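Wament 手持夹爪 替换指垫套件
型号适用:Wament 手持夹爪(灰色壳体,双指)
供应商:Gristum
资料更新:2020年1月3日

产品概述

本套件用于更换手持夹爪的左右指垫,并附锁紧螺钉与指根限位片。更换后须重新做开合零位校准。套件不含夹爪壳体、标记方块及线缆。

安全与故障通告(请在订购前阅读)

早期批次的指垫在夹持软质物体时存在卡滞故障。故障表现为:指令张开或松开扳机后,一侧指垫停在半闭合位置,物体下端被带入指根间隙,另一侧指垫继续运动,造成两指受力不对称。继续施力会使指根连杆越过限位,松脱时指垫快速回弹,存在夹伤手指的风险。

故障由 Sfakianakis 测试间首先报告。Cauã Brito 在该处拆检了退回件,确认原因有两项:

一、指根限位片厚度不足,软质物体的边角可滑入间隙并挤住连杆。
二、指垫网纹内面与背衬的粘接在反复弯曲后局部脱开,翘起的边缘会勾住物体表面。

两项原因可单独出现,也可叠加。硬质物体上未复现该故障。退回件共19件,其中5件同时存在两项问题,9件仅有第一项,其余仅有第二项。

受影响范围

指垫背面批次码以 E 开头的产品均受影响。批次码以 G 开头的产品已采用加厚限位片和新粘接工艺,无需更换。批次码磨损无法辨认时,按受影响产品处理。

软质物体夹持与双手桌面作业
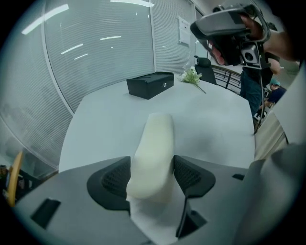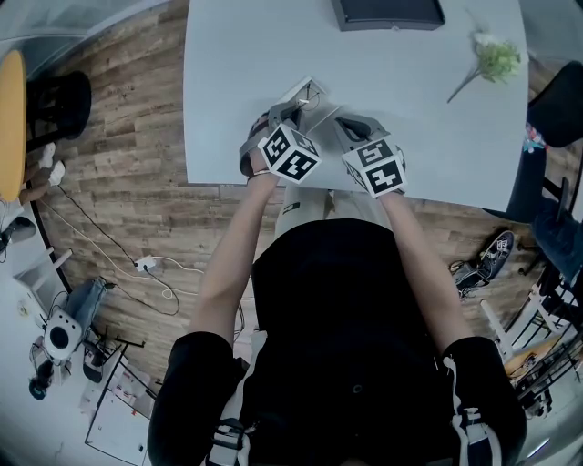
上图:泡沫块夹于两指垫之间;下图:双手各持一只夹爪,夹爪顶部装有标记方块。

停用判据

出现下列任一情况,应立即停止使用该夹爪:

张开后两指位置不对称,且手动复位后再次出现;
指垫网纹面有翘边、裂口或缺块;
指根处可见异物,或连杆运动时有间断阻力;
壳体在指根附近有裂纹。

双手作业时,一只夹爪停用即两只同时停用。不要用另一只夹爪去拨动被卡住的物体,两组指垫靠近时回弹方向不可预测。

卡滞处置步骤

1. 松开扳机,保持夹爪指向远离身体和他人的方向。
2. 将夹爪平放于桌面,断开供电与数据线缆。
3. 用随附的塑料撬片从指垫外侧插入,缓慢撑开。手指不得进入两指垫之间。
4. 取出物体,检查指根间隙内有无残留碎屑。泡沫类材料易留下颗粒,用干燥软刷清除,不得使用压缩空气。
5. 记录批次码、累计开合次数和被夹物体材质。
6. 未更换套件前不得恢复使用。

更换方法

拆下指垫背面的两颗螺钉,沿指尖方向取下旧指垫。先装限位片,再装新指垫,限位片的倒角朝向指尖。螺钉按交替顺序拧紧,扭矩不超过套件卡片所列数值。左右指垫不可互换,背面有 L、R 刻字。

安装后空载开合80次,观察两指是否同步。随后以软质试块做夹持检查,试块下缘应停在限位片上方。若仍进入间隙,说明限位片装反或未压到底,须拆下重装。

顶部装有标记方块的夹爪,更换过程中不必拆下方块。若方块受到碰撞或底座松动,应重做位姿标定,旧标定文件作废。

作业环境要求

桌面上与任务无关的物品应移至夹爪行程之外。线缆不得从操作者双臂之间穿过。地面线缆应靠边走线,插头不得处于座椅移动路径上。操作者佩戴手链、手表时,应确认其不会接触扳机及指根连杆。长时间坐姿作业应安排停顿,疲劳时误触扳机的情况明显增多。

套件内容

指垫(左、右各一)
加厚限位片(一对)
锁紧螺钉(含备用)
塑料撬片
扭矩与批次对照卡

不适用情况

本套件不适用于 Erkow 平行夹爪。两者螺孔间距相同,但 Erkow 的连杆行程更长,装入加厚限位片后无法完全闭合。强行安装造成的损坏不在保修范围内。

保修与退换

受影响批次可免费更换,不要求出示购买凭证,但须寄回旧指垫。旧指垫请勿清洗或修剪,翘边状态是判定原因的依据。寄回时将左右指垫分袋包装,并附上处置步骤第5项的记录。自行粘补过的指垫仍可更换,请在记录中注明所用胶种。

指垫属于耗材,G 批次产品的正常磨损不在保修范围内。网纹深度检查卡可单独订购,四月起随套件附送。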